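Truvenholm Paper Folding Set: README

Welcome, and thank you for looking in. Truvenholm is a collection of recordings of people's most ordinary paper chores: laying a sheet down, turning it, bringing one edge over to meet another, pressing the crease and starting again with a fresh piece. It grew out of a long-running fondness for paper in our little group, and we hope some of that fondness comes through in the files.

Please read the notes on color and corners before you start, even if you usually skip that sort of thing (we do too, most of the time).

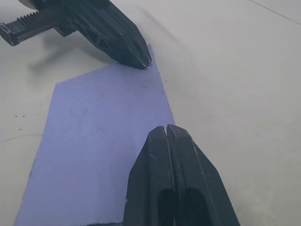
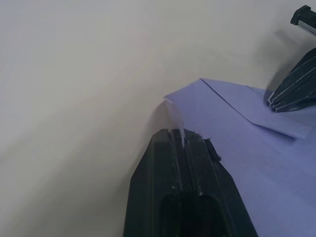
Caption: purple-toned sheet on a pale surface, two close views from the same sitting.

What is in the set

There are 3,458 short clips, grouped into 218 sittings. A sitting is one stretch of work at the table with one kind of paper, and it can be anything from a single fold to a whole afternoon of them. Each sitting has its own folder, and inside it you will find the clips, a plain text file of notes, and a small table listing the paper, the fold that was planned and the name of whoever wrote the notes.

The folds themselves are simple ones. Most are a half fold, edge to edge, or a diagonal fold, corner to corner. There is a smaller group of letter folds, in thirds, which we added in March after several people asked for them. We left out anything that needs scissors or glue. Origami is also missing, though Yesenia Carhuamaca has been campaigning for a crane since the very first sitting and may yet get her way!

About the paper

We used 5 paper types, and they are named in the table by the short names we use among ourselves. "Brundis" is our everyday stock and the easiest to crease. "Henao" is a little heavier and likes to spring back open, so you will see more second presses in those folders. "Palus" is the thin one, lovely to look at and quite maddening to pick up, and it curls on damp days. The other two are listed simply as "card" and "scrap," the scrap being whatever was left in the drawer.

A word on color. The same sheet can look lavender in one view and closer to blue in the next, depending on the light and the angle. The color column in the table is what the note writer saw and nothing more scientific than that, so please don't treat "lavender" and "purple" as two different papers. If you need to know which paper it was, go by the short name.

About the corners

Corners are the heart of a neat fold, and we spent more time arguing over them than over anything else. In our notes, a corner is "free" when nothing is resting on it and "held" when something is. If part of the sheet runs out of view, the notes only cover the corners that can be seen. Necati Dönmez went back through the first 1,000 clips to make the wording match, and the later ones were written with his list at hand. You may still come across an "open corner" here and there. It means the same as "free."

Known troubles

Pale paper on a pale table is hard on the eyes, and in some of the white Palus sittings the edge nearly vanishes. We kept them in.

Marks on the paper are not labeled. A smudge could be an old pencil line, a fingerprint or plain shadow, and we didn't want to guess.

A few note files stop after the first fold even though the folder has more clips. We are filling these in slowly, mostly on Saturday mornings, and would be glad of help from anyone with patience and a decent cup of coffee.

Using the set

You are welcome to use it for teaching, for study or for your own tinkering. If you share something made with it, please mention Truvenholm by name and include a copy of this file, so that the notes on color travel along with the clips. Corrections are very welcome. Send the sitting number, the clip number and a line or two on what looks wrong, and either Yesenia or Necati will write back, usually within the week.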